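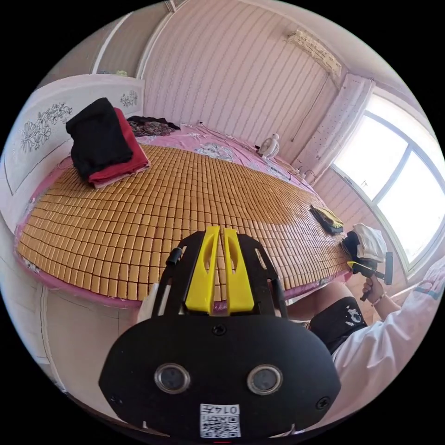 Stelura makes and sells summer bedding for private households: tiled cooling mats, the sheets that go under them, and the storage covers they are kept in from October to May. The company works from a single building in Veria, where design, cutting, threading and dispatch share one floor. Our mats are laid over an ordinary fitted or flat sheet and are sized to be smaller than the mattress. A band of sheet, like the pink one here between the tiles and the wall, should remain visible at the far end of the bed. The mat then lies on the flat part of the mattress only, and the cords at its border are not bent over the edge.

What we make

The standard double mat carries 1304 tiles. The single carries 693. Tiles are drilled lengthways, threaded on elastic cord and knotted at the end of each row. A gap is left between rows so that the mat can be folded or rolled and so that air can pass under the sleeper. Tile edges are rounded before threading. A mat with square-cut tiles catches on knitted fabric, and we stopped making that type after our second season.

Each tile batch is checked for thickness, moisture content and surface finish. Tiles outside tolerance are removed and used for repair kits where the fault is one of colour only. Cord is tested on a frame to 1000 folding cycles, and a sample from every reel is kept until the last mat made from that reel has been out for a full summer.

Sheets are cotton, printed with florals or left plain. They are supplied 6 centimetres longer than the nominal mattress size to allow for shrinkage at the first wash.

How the mats are used

Most of our customers use the mat from June onwards, with a fan or an air conditioner in the same room. The mat works with either. A fan may stand on the bed beside the mat if the mattress is firm, but a shelf or bedside table is steadier.

In the daytime the bed is often the largest flat surface in the house, and customers fold their laundry on it. The mat tolerates this well. Clothing should be fully dry before it is laid on the tiles, as damp fabric left overnight can mark the finish. Long garments are best spread with the body straight and the sleeves drawn out before folding. Smooth the collar last. Zips and metal buttons should face upwards. Finished stacks can be left on the sheet at the side of the mat, where they do not slide.
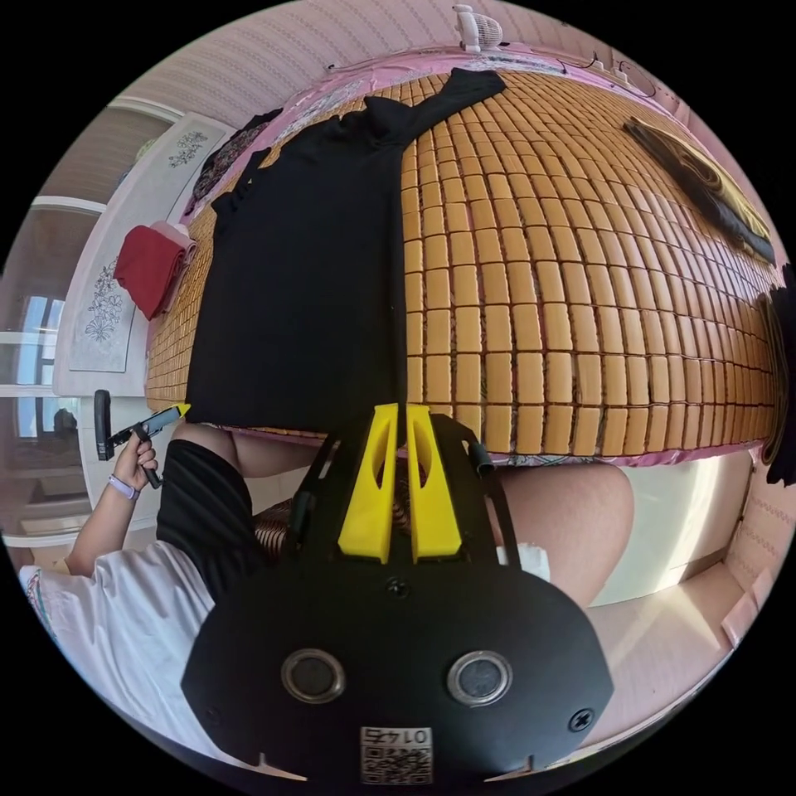

Care and repair

Wipe the tiles along the row with a cloth wrung out in plain water. Do not soak the mat or put it in a washing machine. Dry it flat, away from direct sun, and turn it once.

Broken rows are rethreaded in our workshop. Send the whole mat, rolled with the tiles outwards, and include the order number. Repairs received before March are returned in time for the season.

Trade supply

Shops and guest houses are supplied through our distributors, Kuhlmann for northern Europe and Prenumora for all other countries. Private orders are handled directly by Stelura in Veria.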